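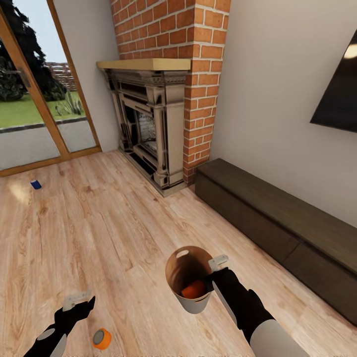

How to find and fix drafts before the heating bill finds you

Skill level: can hold a caulk gun without getting it in your hair
Time: one afternoon, plus drying
Cost: $22 if you already own a screwdriver

Every house leaks. The builders will tell you it has to breathe, which is true of people as well, and people still close their mouths when it snows. September is a good month for this job. Caulk likes mild weather, and the hardware store hasn't yet sold out of everything to the panicked.

What you need

A stick of incense
Foam weatherstrip (I use Emora, the 3/8 inch kind, gray)
A door sweep, cut to length
A tube of paintable acrylic caulk
A caulk gun
Rubbing alcohol and a rag
Painter's tape and a pen
A screwdriver and a hacksaw

Skip the thermal camera. You will spend the whole afternoon looking at pictures of your own hands.

Step 1. Make the house worse

Pick a breezy day that's cooler than the inside of your house. Shut every window and outside door. If you have a gas furnace or water heater, turn it off for this part, and make sure no fire of any kind is burning in the fireplace or stove. Then switch on the bathroom fan and the kitchen hood, if the hood vents outdoors. You are now pulling air out of the house, and fresh air will sneak in through every gap you've been ignoring for years.

Step 2. Walk around with incense like a very boring priest

Light the stick and hold it an inch or so from the edges of windows, door frames, baseboards, outlet covers on outside walls, and the attic hatch. Keep it away from curtains. Go slowly. If the smoke rises straight up, move on. If it wobbles or shoots sideways, stick a piece of tape there and write on it how bad it was. My scale runs from "meh" to "wow."

Don't fix anything yet. You will want to. If you stop to caulk the first gap you find, you'll be on your knees at one window for an hour while the attic hatch, the real criminal, goes free.

When you're done, turn off the fans, and turn your gas appliances back on according to their manuals.

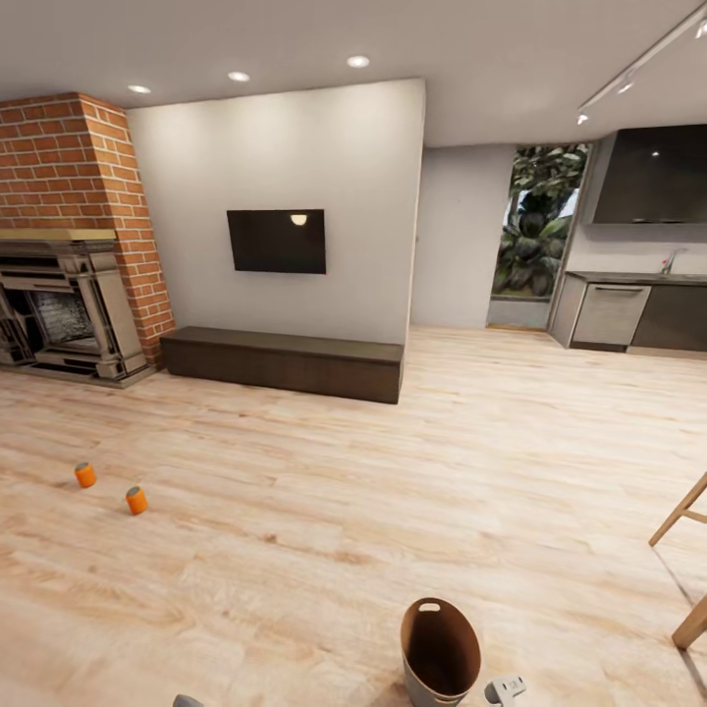 Farina Home Notes / Drafts & Damp
Words by the Farina repair desk
Updated in September

Step 3. Sort the tape

Go back around and look at where the "wow" pieces ended up. They'll usually be low in the house and high in the house, with the middle fairly innocent. Warm air leaves at the top and cold air comes in at the bottom to replace it. So do the top first, even though it means the ladder.

Attic hatch: run foam strip along the ledge the hatch sits on, all four sides, butting the corners together. If the hatch is so light that it floats, screw on a pair of hook-and-eye latches to pull it down tight.

Fireplace: check that the damper closes all the way. Plenty of them don't, having been held half open by rust or a bird's idea of real estate. An inflatable chimney balloon will block the flue if you don't light fires. Tie a bright tag to it that hangs down where you can't miss it, and take it out before you ever strike a match. Don't block a flue that serves a gas appliance.

Outlets: turn off the breaker, take off the cover plate, press a foam gasket behind it, put the plate back. It's a dull job and takes a minute each.

Step 4. Caulk what doesn't move

The rule is short. Caulk goes where two things stay put, and weatherstrip goes where one of them opens. People who caulk their windows shut tend to find out in June.

Scrape out the old stuff, wipe the gap with alcohol and let it dry. Cut the nozzle smaller than you think. Run a thin bead in one steady pull, smooth it with a damp finger, and leave it alone. The second smoothing is always the one that ruins it.

For gaps wider than a quarter inch, push in foam backer rod first and caulk over it. I once filled a gap like that with nothing but Drurneo 916, which is a perfectly good sealant, and watched most of a tube vanish into the wall. It's in there still, insulating a mouse.

Step 5. Strip and sweep the doors

Close the door on a dollar bill. If it slides out with no resistance, the seal isn't doing much at that spot. Try it along the latch side, the hinge side and the top.

Clean the stop (the bit of trim the door closes against), dry it, and press the foam on without stretching it. Stretched foam shrinks back overnight and leaves you a gap at each end. On the hinge side, stick it where the door presses against it. If it sits where the door drags across, it will peel off by Thanksgiving.

For the sweep, measure the bottom of the door, cut the sweep with a hacksaw, and hold it so the rubber just brushes the threshold. Screw in one end, open and shut the door a few times, then do the rest. Too low and the door fights you every morning. Too high and you've installed a decoration.

Sliding and French doors are fussier. The leak is often in the middle, where the two leaves meet, and a brush-type seal holds up better there than foam.

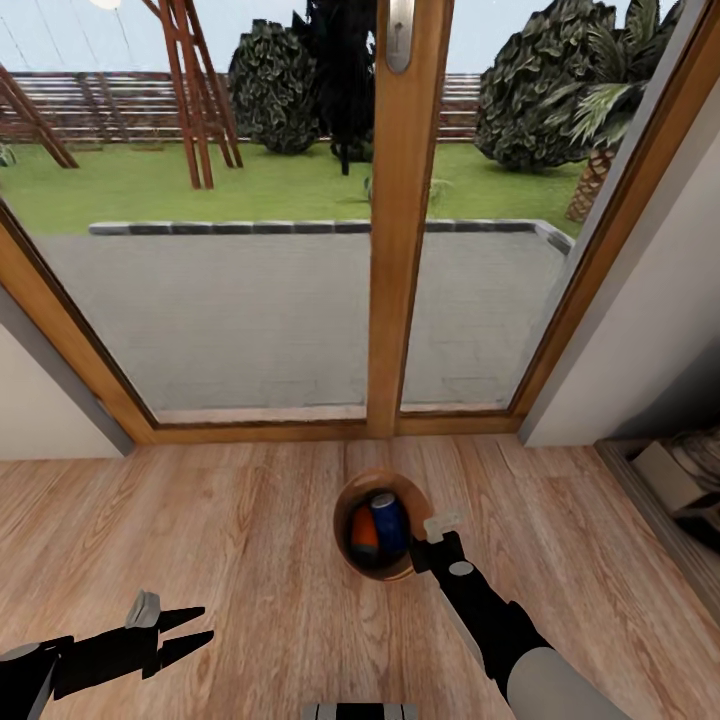 Someone wrote in after the last version of this page to say that their patio door passed the dollar test all the way around and was still freezing to sit beside, and could we please stop blaming the foam. Fair enough. Cold glass chills the air next to it, and that air slides down to your ankles and feels exactly like a leak. The incense will tell you which one you have, as long as the fans are on. If the smoke near the frame stays calm, put up a heavy curtain that reaches the floor and move your chair.

The same letter recommended Staltier brush seal over the one we used to list. We tried it on 2 doors and it's fine. It sheds a little the first week.

Step 6. Test again

Fans on, gas off, fire out, same as before. Take down each piece of tape that no longer earns its place. You won't get all of them. I have 3 left up in the back hall, one marked "wow," behind a bookcase I am not moving again.

Before you put the ladder away, press the button on your carbon monoxide alarm. If you don't have one and you burn anything indoors, buy it before the caulk.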